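Closton Automation Safety Office. This thread summarizes our review of the October gripper fault on the garment handling line at our Trandberg site. No one was injured. We are publishing the findings for other operators of similar equipment. 1/10

At 3:40 p.m. the left arm of Cell 26 was folding knit garments under normal supervision. The gripper closed on a hem, reported a secure hold, and began its lift. The hold was on two layers of fabric where the program expected one. 2/10

The arm continued to pull. The force limit should have stopped it at 60 newtons. The recorded peak was 118 newtons, and the stop came only when the attending technician, Nuwan Mollah, pressed the emergency button. 3/10

Mr. Mollah was outside the marked boundary and followed the written procedure. The cell was locked out and remained so until the review team arrived. 4/10 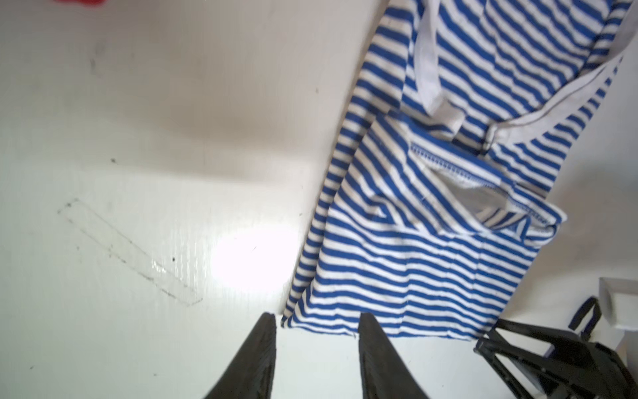
Striped cotton knits are a demanding item for this process. The material stretches, the layers shift against each other, and a folded edge can be mistaken for a hem. The vision software gave the faulty grasp a high confidence score, and no second check was in place. 5/10

The larger concern is the force limit. Our review, led by Nazma Navaratnam, found that a software update had restored the limit to its factory value on one arm of the cell. The other arm kept the correct setting. The daily startup check read the value from the stored configuration file and did not query the arm itself, so the mismatch was not reported. 6/10

The test record for the update listed 3000 completed grasps without a fault. All of them were performed on single-layer towels. The record was accurate, but it did not cover the garments the cell handles in production. We should have asked for that coverage before approving the update. 7/10

The following changes are now in effect at Trandberg and at our Vidmar site. Force limits are read directly from each arm at startup. A cell will not start if the two arms disagree. After any software update, a technician confirms the stopping force with a gauge and signs the log. 8/10

A slow test pull has been added before every lift. If resistance rises faster than expected, the gripper opens and the arm returns to its rest position. This lengthens the cycle, and production targets have been adjusted accordingly. Staff are not to disable the test pull for any reason. 9/10

Cell 26 remains out of service pending replacement of the left wrist joint. Sites using the Cleven control package should compare the force limit on each arm with their approved settings before the next shift. Questions may be sent to the Safety Office through the usual reporting form. 10/10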